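Aug 3, 2026

I've wanted to get inside the Kernholm sweets warehouse ever since we moved out this way, and when they announced their summer open day I was in line before the gates opened (with a thermos, like it was a concert). They gave out 500 wristbands and I got number 28, so I was feeling pretty smug!

You start in a long hall where the cartons come in. Our guide walked fast and talked faster, and I missed half of what she said about pallets, but I did catch that the building holds 154 rows of shelving and that the whole place got rearranged in March. It smells amazing in there. Sort of vanilla, sort of cardboard. My sister thought it was mostly cardboard, but she also skipped breakfast, so she was in a mood until we got to the tasting table.

The tasting table! Leone had little paper cups of licorice (three kinds, the salty one is not for beginners) and Pultitz had caramels that stuck my teeth together right when somebody asked me a question. I went back twice. There was a limit of two per person at Pultitz and I'd like to say I respected it.

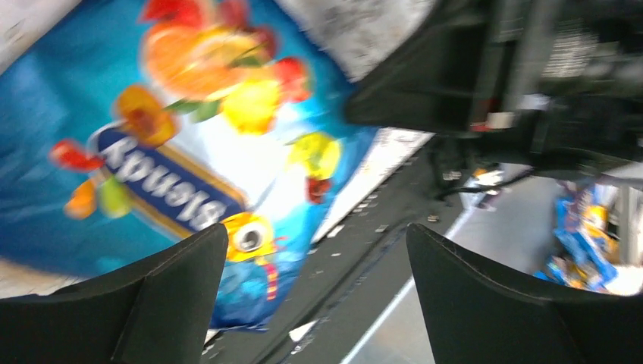 Fruit candy is my real weakness, and the packing area was where I slowed everybody down. They do mixed gift boxes there, and I could have hung around all afternoon watching which bags go in with which. I'm a sucker for loud packaging, too. Give me a big blue bag with oranges and a cherry and a lemon all over it, plus a goofy yellow cartoon guy with one huge googly eye, and I'm seven years old again at the gas station with my allowance in my fist. My sister likes the plain kraft paper kind with a tiny label. We've had this argument since childhood and we had it again next to the gift boxes.

After that came the Trellik room, where they make the ribbon and tissue for the fancy boxes. Smaller than I expected, and hot, but you could tie your own bow and keep it. Mine looks like a squashed moth. It's on the fridge.

Practical stuff, if you're thinking of going next year: parking is on the grass, so skip the nice shoes. The restrooms are only at the front end, and it's a long walk back. The shop takes cards, but the coffee cart was cash only, and I had to borrow from my sister (still owe her). I came home with a bag of the salty licorice, two boxes of caramels and a tin I didn't need, and the caramels didn't make it to dinner.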